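Istdale Toy Library
Progress report to the Halard Fund, second quarter

We're halfway through the grant and there is a lot to tell you. The short version is that the library is open, it's busy, and we are slightly under budget on everything except shelving.

Memberships
The target in our application was 60 member families by the end of the first year. We passed it in February, and the waiting list for the Monday session is now long enough that we'd like to talk to you about a second one. Most new families hear of us through the maternal and child health nurses, which we hadn't planned for at all and are thrilled about. The kindergarten newsletter has brought in a few more, mainly from the Gultalen end of the valley.

Loans
Loans since opening stand at 2,053. We had promised you 2,000 for the whole year, so this was a very happy morning in the office! Puzzles and ride-ons go out fastest in the warm months. Pretend play has been the surprise – it started slowly and is now our most renewed category.
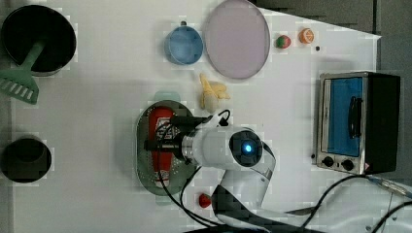

Kitchen play: pots, plate and slotted spatula.

The three-week loan period seems about right. We tried two weeks to begin with and found that people who live out of town were driving in just to renew. Renewals can now be done by text message, and late returns have dropped off nicely.

Spending
Of the $4,000 set aside for fit-out, most has gone on shelving from Negussie Joinery, who gave us a good price but had to come back twice when the floor turned out to be out of level. The overspend is covered by savings on printing. We still have to buy a second label printer and replace the front door mat.

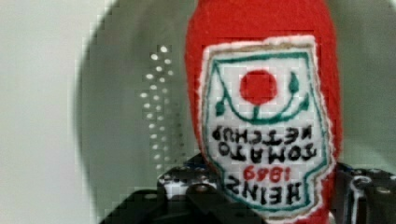

Insurance came in lower than quoted and we'd like your okay to move the difference into cleaning supplies. We go through a great deal of disinfectant, and the fabric toys need a gentler wash than the plastic ones, so they take up more of the roster than we allowed for.

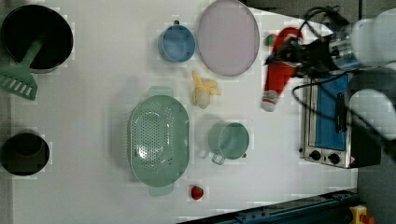

Cataloguing is the part of the job we underestimated most. Every set needs a contents card, and the card has to make sense to a tired parent checking it at the kitchen bench at nine at night. We now write the cards in plain colours and sizes, so "big black pot, small black pot, pale green spatula, large pink plate" in place of the supplier's part names. Missing-piece reports are down since the change, and the cards are quicker to write too. The puzzles still have to be redone.

What families tell us
Feedback forms went out with every loan last month and plenty came back, some with drawings on them.
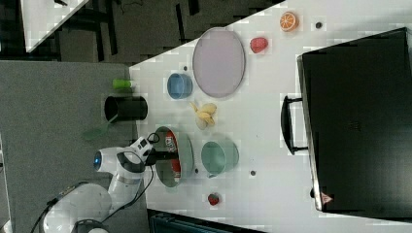 One mum wrote that her twins "fight over everything at home except the library box", and asked if we could please open on a weekend.

We would love to. A fortnightly Saturday morning is the main item in our plan for next quarter, along with finishing the puzzle cards and a visiting box for the Gultalen playgroup. Costings for both will come to you separately.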